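Gripper bench, simulation: Marex controller against Jedow, kitchen counter layout
February, started 10:40
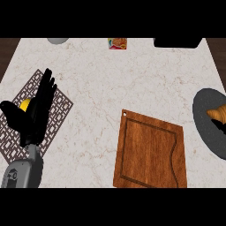
Marex run, overhead view. Hand over the trivet, yellow object mostly hidden under it.

Purpose: same arm and same multi-fingered hand, two controllers, to see which one to carry forward to the Prieto tasks. Task is to pick the yellow object off the left side of the counter and set it down on the cutting board.

Settings for both: 800 episodes each, contact solver at 4 substeps, object pose jittered at reset, everything else on the counter fixed. Training warm start taken from the Premaleck checkpoint at step 2,200.

Marex: 367 successes. Most failures come at closing. The thumb arrives before the fingers and pushes the object across the lattice. Lowering the thumb speed limit helped in a short check but I have not rerun the full set.

Jedow: stopped early, no figure yet. The log filled with joint limit warnings at the wrist and I do not trust the contacts after that. Needs the limits file from the other branch.

Trivet: collision mesh is still a convex hull, so the cutouts are drawn but solid to the fingers. Fine for now. If we swap in the proper mesh, fingertips may catch in the openings and the Marex number will have to be redone.

Camera: the overhead view is poor for judging the grasp - the hand covers the object at the moment that matters. Add a second camera low on the cutting board side, looking back towards the trivet. Leave the overhead one in for the transfer, where there is a wide gap of bare marble to cross.

15:20 - Jedow restarted with wrist damping raised. Warnings fewer but still there. Left running.

To do: limits file, second camera, thumb speed sweep on Marex.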